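Keeping Older Office Computers in Service

The Verbridge office has now completed its second year under the practice of repairing desktop computers before replacing them. Several readers of this blog have written to ask how the practice is carried out, what it costs, and whether it is suitable for a smaller organization. The following notes set out my own experience as the person responsible for equipment at that office. They should not be read as a statement of policy for the other locations.

When I took over the equipment register, it listed 72 desktop computers. The standing rule was that any machine past its warranty would be retired at the first reported fault. The rule was simple to apply, and it made budgeting easy, but it also meant that a computer with a failed power supply was treated the same way as one with a damaged motherboard. Both were placed on a pallet and collected in April by Landberg, the firm that handled disposal at the time.

The present procedure begins with a written fault report. The report asks the employee to state what they were doing when the fault appeared, whether the machine had been moved, and whether any message was shown on the screen. Employees are not asked to guess at the cause. A replacement machine is issued from the shelf the same day, and the faulty one is brought to the workroom with its report taped to the side panel.

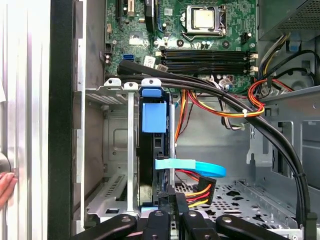 Inspection is carried out with the power cord removed and the case open on the bench. I begin with the cable connections and the memory, as these account for a large share of the faults reported at Verbridge. The processor is left alone at this stage. A silver socket with its metal retention frame and bent lever looks inviting to a new technician, and it is quite easy to open, but the contacts beneath a processor can be harmed by a moment of carelessness. Our written instructions therefore require that the lever remain untouched until the memory, the drive and the power supply have each been tested. If the processor must come out after that, fresh thermal paste is applied before the machine is closed again.

The matter of spare parts deserves more attention than it usually receives. We keep power supplies, memory and solid state drives on the shelf, together with a small number of fans. Everything else is ordered when needed. In the first year I made the mistake of holding too many parts taken from retired machines, without labels, and a good deal of time was spent testing parts that had already been found faulty. Each part now carries a tag showing the machine it came from and the result of its last test. Parts without a tag are recycled.

Approval is required for any repair over 100 dollars. Below that amount, the decision rests with the workroom. The largest single repair bill so far came to $452, for a design workstation at the Olstead office, and it was approved only after the supplier, Brunner, quoted a delivery date for a new unit that would have fallen well after the end of the project. I would not have supported that expense for an ordinary desk machine.

There are limits to this approach. A computer that can no longer receive security updates is retired, whatever its condition, and its drive is removed and destroyed before the rest leaves the building. Machines that return to the workroom with the same fault on 2 occasions are also retired. This second condition was added at the request of the employees, who found repeated exchanges more disruptive than a slow computer - a fair objection, and one I had not given enough weight.

The Olstead office intends to adopt the fault report and the tagging system, though it will continue to send its repairs to an outside firm. I have agreed to share the blank forms with them, and the version now in use at Verbridge will be posted here once the section on laptops has been rewritten.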